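Reading Through the Winter at Cillthorpe Library

The Cillthorpe Public Library adopted a new approach to its adult fiction program in January. In an interview for this newsletter, the library's head of reader services discussed the shared reading series, the choice of titles, and plans for the collection.

The series brings together 18 readers, who meet in the Perron Room to discuss one novel over several sessions. Earlier groups were asked to finish a book before the first meeting. Members now read in sections.

"We found that people were coming in with only a general memory of the opening chapters," the head of reader services said. "Reading in stages lets us talk about what a writer is doing while it is still fresh. Members also make guesses about the plot, and they enjoy being wrong."

The first selection was a historical mystery published by Dammont Press, a long book with two narrators. Opinion was divided. Several members felt that the second narrator arrived too late, and one asked to have the vote on the next title moved forward.
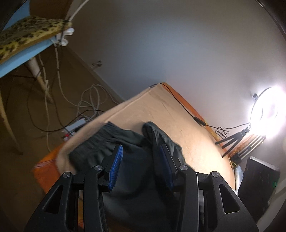

Gripper with blue finger pads at a pile of fabric.

Asked whether difficult books discourage attendance, the head of reader services pointed to the sign-in sheets. "We lost two members during the mystery and gained four. I would choose it again, although I would allow another session for the middle section."

The library holds 2965 volumes of adult fiction and expects to reach 3000 by the end of the program year. Most of the new purchases will be novels in translation, which members have requested more than any other category. A grant from the Prondis Fund will pay for 14 of them.

"Our translated shelf was very thin," the head of reader services said. "Readers would finish one author and find nothing else from the same country."

The next selection is a family novel set in a port town. Copies may be reserved at the main desk, and large-print copies are available on request. New members are asked to register before the opening session.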